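From the Killthorpe Home Automation list archive
16 April 2019
Subject: Re: Re: Celeo hand gripper kit - anyone tried one?

> Has anybody on here bought the Celeo kit yet? It's the hand-held one with
> the two fingers and the wide camera on top, where you do the job yourself
> and the software is meant to learn it for your arm. Catgate have it in
> stock but I can't find a proper review and it isn't cheap. I mostly want
> it for laundry and bedding. Is it heavy? Does it cope with cloth?

Yes! Mine came before the Easter break and I've been boring the whole house with it ever since, so you've asked the right person.

I ordered from Catgate as well and paid 1142 all in, with the spare finger set and the longer cable. (Get the longer cable. The one in the box barely reaches across a single room and you end up tethered to the laptop like a goat.) It took me 40 minutes to get going, and most of that was the calibration sheet, which has to be printed at full size, and my printer had other ideas. After that it was just squeeze, move, let go, press the button, do it again.

Weight is fine for the first half hour. After that your wrist starts to grumble, mine did anyway, and I've taken to swapping hands. The grip is a squeeze trigger and the spring is stiffer than I'd like. I wrote to Celeo about it and got a nice reply saying a softer spring is coming, no date given.

On cloth, I'm mostly happy. Towels are easy. Pillowcases are easy if you go for the hem. Blankets are where I've spent my evenings, and what I've learned is to go for a bit that's already standing up, a peak or a folded corner, and come down on it from above. If the blanket is lying dead flat the fingers just slide about on it. I've been practising on the bed in the back bedroom with the blue blanket over the fitted sheet, all rumpled up, and starting from a different mess every time.

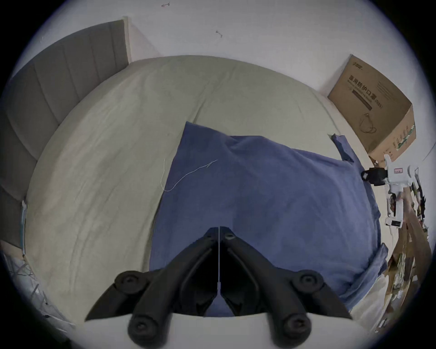 The software wants more than 40 goes at a job before it'll even offer to train, and I'd say do double that if you've got the patience. My first lot were too neat, I think. I'd been starting with the blanket in nearly the same place and the arm got very confused when it wasn't. Second lot went much better, and it now gets hold of a corner most times and drags it up towards the headboard. Folding is another matter and I haven't cracked it.

Things I don't like: the manual is 7 pages and three of those are safety warnings. The lid on the carry case pops open. And the wide view means it records everything in the room, so have a think about what's lying about before you share your files with anyone.

I did look at the Birhane one too, which is lighter, but you have to use their subscription and I've got enough of those. If you're only doing bedding I'd go Celeo and put up with the spring. Happy to send my settings file if you want it, just reply off list.

---

Comments (3)

bracketandscrew: Did you need the spare fingers? Catgate keep trying to sell me them.

lowvoltage: Same trouble with the case lid. A luggage strap sorted mine.

tidy_ish: Yes please to the settings file! Duvet covers next?

We use cookies to remember your archive preferences. By carrying on you agree to this. Accept | Settings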